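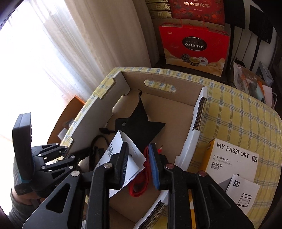 Cilen Desk Kit Set-Up Guide, Issue 20, page 3

Section 2: Emptying the box (and filling it again)

Prutura packs everything into one carton. You will be tempted to tip it out onto the table. Please don't. Small plugs roll, and they roll toward the heating vent.

1. Put the carton on a table with a cloth on it. Any cloth will do, including the one you keep for guests you don't like much.

2. Open the flaps and leave them attached. You'll want them at step 6.

3. Lift out the folded paper first and read it. It won't take long.

4. Take out the cables one bundle at a time. Leave the ties on until section 3.

CAUTION: Do not pull a part out by its cable. The Bederdale service desk can always tell.
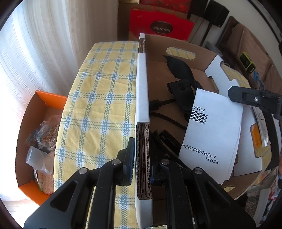 5. Lift the larger parts out from underneath, with both hands. If one snags, put it down and look for the cable it's caught on.

6. To repack, coil the cables, lay them flat on the floor of the carton, and put the paper back last. Keep the barcode. Returns without one go on a shelf, and it is a long shelf.

NOTE: Carry the full carton by the hand holes. Replacement cartons are part 865.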